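Home | Rooms | Laundry | Galleries | Readers Write | About

Gallery: Small Towels, One Tray, and a Lot of Promises

27 Jul 2020

468 shares | 24 comments
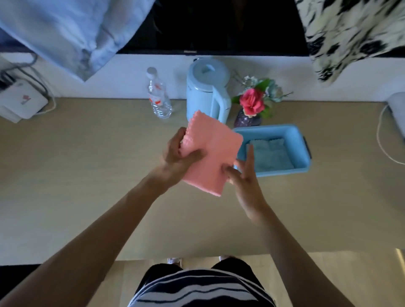 I have been reading about the right way to fold a microfiber towel for longer than I'd like to admit, and most of it I don't believe. The Clokier booklet says a properly folded towel "rests the fibers." The Pruvost people say you should never fold at all, only roll, and then they sell you a rack for the rolls. Clasumon, which runs the housekeeping column I used to trust, has changed its mind on the question twice and never mentioned that it did.

So I tried the tray idea at home, on an ordinary desk, with ordinary towels. The notes that go with the gallery are below. I have kept them short where I had nothing to say, and they run long in a couple of places where I got annoyed.

The flat rectangle

This is the fold everyone starts with and the one I have ended up keeping. Half, half again, smooth it with your palm. Clokier wants a third fold so that the towel will stand up on its edge in a drawer. Microfiber doesn't stand up. It leans for a minute and then it lies down, and then the one next to it lies down too. Maybe theirs has starch in it.

The wavy border

Scalloped edges are pretty, I'll give them that, and a pink towel with a wavy border is a nicer thing to pick up than a gray shop rag. But every folding guide tells you to "match the edges," and a wavy edge has no intention of matching. You line up one bump and the next is off. I stopped trying and went by the corners. The result looks the same from any distance at which a guest would be standing.

There is a claim on the Flurer care sheet that a shaped edge dries faster than a straight one. No test is described. I hung one of each over the shower rail on the same evening and forgot to check on them until morning, so I can't say they're wrong. I can say that I couldn't have told you which one to reach for first.

One color in, one color out

The tray is light blue and the folded towel lying in it is pale blue, and that was the part that all the guides agreed on: keep your colors together. It does look calm. I don't see that it does anything else. The usual argument is that you will remember blue is for glass and pink is for counters. I have owned colored towels for years and have used whichever one was on top. If you live with other people, try asking them what the pink one is for.

The tray

I expected to dislike the tray and I mostly don't. The raised rims are low, which means you can slide a towel in flat without bunching it. One folded towel takes up most of the room inside, though, and that is worth knowing before you get carried away and buy a set. The Clasumon column says a tray this kind of size will "organize a household's linens." It will organize a small pile. I got to four before the stack began to slide around whenever I carried it, and I don't consider four towels to be a household's linens.

As for carrying, a handle at one short end sounds like a good idea until the tray is full and you're holding all of the weight out in front of you. I use both hands. I suspect most people do, including whoever wrote the part about "effortless one-handed transport."

Folding at a desk

Every article says to fold on a bed or a "dedicated surface." I don't have a dedicated surface, I have a desk, and it already has a water bottle and an electric kettle and a vase of artificial flowers at the back of it. A small towel doesn't need much space. If you have a clear strip in front of your clutter that's wider than the towel is long, you're fine. Clearing the whole desk first, which Pruvost lists as step one, took me longer than the folding and I put everything back in the same place afterward.

I would be more careful with the kettle than the guides are, for what it's worth. They don't mention kettles, and people do fold laundry while they're waiting for one to boil. Microfiber is synthetic as a rule and it doesn't like heat. That's on the label of nearly every pack I've bought, in very small type. Push the kettle back, or fold somewhere else until you've made your tea.

Fake flowers

Slightly off the subject. I had read that a red rose in the middle of an arrangement "draws the eye away from clutter." My eye goes to the rose and then straight to the clutter. What I can report in favor of artificial flowers near laundry is that they don't drop petals or need watering. What I can report against them is that they collect lint, and they are tedious to clean. A soft brush works better than the spray that Flurer makes for it, and you probably have a soft brush.

The lint question

All the brands tell you to wash microfiber apart from cotton, and on this one I have come around. I spent January ignoring the rule. By the end of it the towels had picked up enough fuzz from the bath mats that they were leaving more on the mirror than they took off. I washed them twice by themselves with no softener and they improved, though not all the way. So there it is, one piece of advice that held up. I still don't believe the booklet's line about washing them in a separate machine.

Does the fold matter?

I'd say it matters for where the towel fits and how it looks, and I have seen no evidence for anything past that. "Resting the fibers" is a phrase I've now found in several places and every one of them leads back to the same booklet. If somebody has a real comparison, with folded and crumpled towels used for the same amount of time on the same window, I would like to read it. Send it in. Please don't send me the booklet again.

What I'd do in your place: fold flat, go by the corners, keep the stack low. Skip the rack. Buy a tray if you already wanted a tray, and measure the shelf before you do, outside edge to outside edge with the handle included. The size printed on the one I got turned out to be for the inside.

A word on the rolling method

Several readers wrote after the last gallery to say that rolling saves space. I rolled the same towels and put them in the same tray. They took up more of it than they did flat, and they unrolled when I moved it. Rolling may well be better in a deep basket, where the sides hold things in place. In a shallow tray I couldn't make it work, and the pictures that Pruvost prints of neat little rolls all seem to have been taken from one angle. I'd want to see them after somebody has walked down a hallway with them.

Next gallery: dish cloths, and whether they need to be hung by the loop.

Over 3728 views | Share | Save | Print

Previous Gallery | Next Gallery | Back to Laundry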